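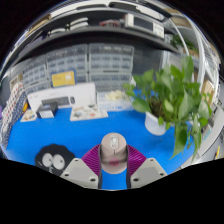 Figure 1. Hand-held gripper closed on a computer mouse at the demonstration bench.

Courses > Automation and Robotics > Unit 3 > Site Visit Handout

Category: Teaching Materials, Field Visits

Site Visit to the Tralow Handling Laboratory: Notes for Students

Prepared by Ursina Auer, Course Coordinator
Issued June 2, 2025

1. Purpose of the visit

The visit forms part of the assessed program for Unit 3 and replaces the second laboratory session. Students will observe the hand-held gripper method of recording manipulation tasks, which was introduced in the April lectures. Attendance is required. The group is limited to 21 students, and names must be entered on the sign-up sheet held at the department office in Room 2964.

The demonstration will be led by Lorenz Plattner of the Tralow laboratory. Students are asked to read the Contreras chapter on compliant grasping beforehand, with particular attention to the section on contact area.

2. Background to the demonstration

In the hand-held method, an operator carries the gripper to the object and carries out the task by hand. A camera mounted on the tool records the view that a robot fitted with the same fingers would have. The recordings are then used to train a control policy. No robot arm is needed at the recording stage, and work can be carried out at any ordinary bench or desk.

The method places certain demands on the operator. The motion should be one that the arm could reproduce, and the fingers should remain in the camera's view throughout. Mr. Plattner will explain how the Tralow group instructs new operators on both points.

The gripper has two angular light grey fingers fitted with ribbed magenta pads. The pads are flexible and follow the shape of the object held. A computer mouse is a useful subject for study, as its domed shell offers few flat areas on which a rigid finger could close. Students should consider how the grip would differ if the pads were removed and the bare plates brought together on the same object.

3. Conduct of the visit

The session consists of three parts. Mr. Plattner will first describe the tool and its calibration. He will then perform a series of pick-and-place movements at the bench, pausing between them for questions. In the final part, students will work in pairs and each will make one recording. Recordings made by students will be processed with the Nirusix software, and a copy will be placed in the course folder.

Students should observe the following:

- Closed footwear is to be worn in the laboratory at all times.
- Bags and coats are to be left in the cloakroom.
- Items on the bench are not to be rearranged unless the demonstrator asks.
- Questions about the Trekel grant should be directed to Ms. Auer and not to laboratory staff.

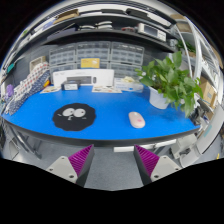
The wide field of view deserves attention. A strongly curved lens takes in the bench, the shelving behind it and the open fingers at the same time, at the cost of considerable distortion towards the rim. Straight shelf edges are recorded as arcs. Students who have completed the camera calibration exercise will recognize the effect and should be able to state which parameters of the lens model account for it.

Attention should also be given to the background. A bench that holds a potted plant, product packaging and parts organizers presents a policy with a good deal of visual material unrelated to the task. Opinion differs on whether this is helpful. Mr. Plattner's position is that recordings made only at a bare bench tend to produce policies that perform poorly elsewhere - a view that students are welcome to challenge in their reports.

4. Report

Each student will submit a report of no more than 1000 words. It should address the following:

(a) the geometry of the fingers and its effect on the grasp of a rounded object;
(b) the advantages and limitations of a camera carried on the tool;
(c) one change to the bench or the procedure that the student would recommend, with reasons.

Sketches may be included and do not count towards the word limit. Reports are to be submitted through the course page. Requests for an extension must reach Ms. Auer in writing before the deadline shown there.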